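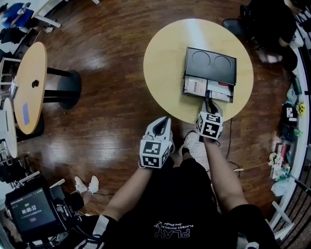 A round table with a light wood top

A round table is a table with a circular top, carried on a central pedestal or on three or more legs. It is used for dining, for meetings and as an occasional piece in smaller rooms.

Construction

The top is commonly built up from several boards joined edge to edge and then cut to a circle. Solid wood swells and shrinks across the grain with the seasons, so a wide top may become slightly oval over time. Makers allow for this by fixing the top to its base with slotted screws or wooden buttons. Veneered tops are less affected.

Pedestal bases leave more room for the knees but must be broad or heavy enough to prevent tipping. The Altley workshop, which made round tables for 41 years, used a base with a spread of two thirds of the top's width.

Extending forms

Some round tables divide along the middle and accept one or 2 loose leaves, giving an oval shape that seats up to 8 people. The furniture historian Kalliopi Georgiou separates these from drop-leaf tables, in which hinged sections hang at the sides when not in use.

Care

Light woods such as ash, beech and birch darken or yellow in strong sunlight. Oiled surfaces are usually treated again once or twice a year.

See also
Drop-leaf table
Gateleg table
Pedestal desk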